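Small parts, big bins: does the one-box rule earn its keep?

Anyone who has been on the Sillmont mailing list for more than a few months will have noticed that we are now expected to own a great many plastic bins. The autumn catalogues were full of them, the Savano leaflet that came with the last order had a whole page on "zoning your loose pieces", and at least three readers have written in to ask whether they are doing something wrong by still using biscuit tins. They are not. I have been using biscuit tins since before this newsletter had a name.

Still, I said in the last issue that I would give the one-box rule a fair trial, and I have. The rule, for those who missed it, goes like this. Each kind of small piece gets one open bin. The bin has a label. The table is cleared before anything else comes out, and at the end of a session every piece goes back to its own bin before the next one is opened. Supporters claim that this does away with the evening hunt under the sofa, and one of the more excitable write-ups promised that I would "never lose a block again". I have my doubts about the word never.

I began with the coloured blocks, the small square ones, as they are the things that go missing most in this house. By my reckoning we own 131 of them, left over from two sets that were never meant to be mixed and have been mixed for years. I bought bins from Eynon, the stacking sort with the open top, and spent a long wet afternoon sorting.

The sorting was pleasant enough. I will give the rule that. There is a certain satisfaction in a heap going down, and I found two dominoes and the key to a bicycle lock we threw away. But I was suspicious of how much of the improvement came from the bins and how much came from simply having spent an afternoon on the job. If I had put the same hours into the biscuit tins, I suspect the biscuit tins would have looked very smart too.

Where the rule does score is on the clear table. I had not expected to be won over by this part, as it sounded like the sort of thing people say to make you feel bad about your post. In practice a plain, dull surface makes a small bright piece very easy to find. Our old table has a busy grain and a cloth with flowers on it, and a green block can sit among the leaves for a week.
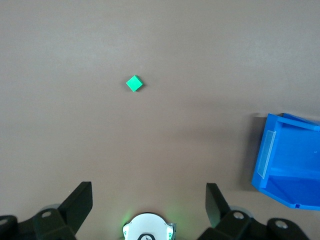
So if you take only one piece of advice from all this, clear the table and leave the flowered cloth in the drawer. It costs nothing and you can do it tonight.

The bins themselves I am less sure of. An open top is handy for dropping things in and equally handy for dust, and a cat, if you keep one. The deeper bins are worse for small pieces, whatever the catalogue says. You end up with a thin layer at the bottom and a lot of expensive air above it, and to get one block out you have your arm in up to the elbow. A shallow tray would do the same work. I also tried stacking five of the Eynon bins, full, and did not care for the way the top one sat.

Then there are the labels. A clear label holder is a sensible idea, and I have nothing against it when there is something in it. The trouble is that making the labels is a separate job, and it is the job everyone puts off. I wrote mine by hand. They are legible. Cosudora sells a printed set in a choice of typefaces, and I can see that it would look very nice on a shelf, but I do not need a typeface to tell me that the blocks are in the block bin. I can see the blocks. It is an open bin.

Colour coding I tried and gave up. Green pieces in a green bin sounds tidy until you want to find a green piece, at which point it has vanished into its surroundings. A strong contrast is much better - green in blue, yellow in grey, that kind of thing. None of the leaflets I was sent mentions this, though they all show matching sets in their pictures.

How are we getting on otherwise? We are down a few blocks on the afternoon of the great sort, and I do not think any system of bins would have saved them. One went into a coat pocket. The evening tidy is quicker than it was, by around 2 minutes on a good night, and on a bad night there is no difference that I could swear to. One reader told me she had moved 800 assorted pieces into bins and had not looked back. I would like to hear from her again in February.

My own plan is to keep two of the bins, the shallowest, and go back to tins for the rest. If you have tried the rule and found it better than I did, write and say so, and please tell me how long you have kept it up. Anything under a month I shall treat as enthusiasm.

Letters for the next issue by 16/12/2024, please, and no more leaflets.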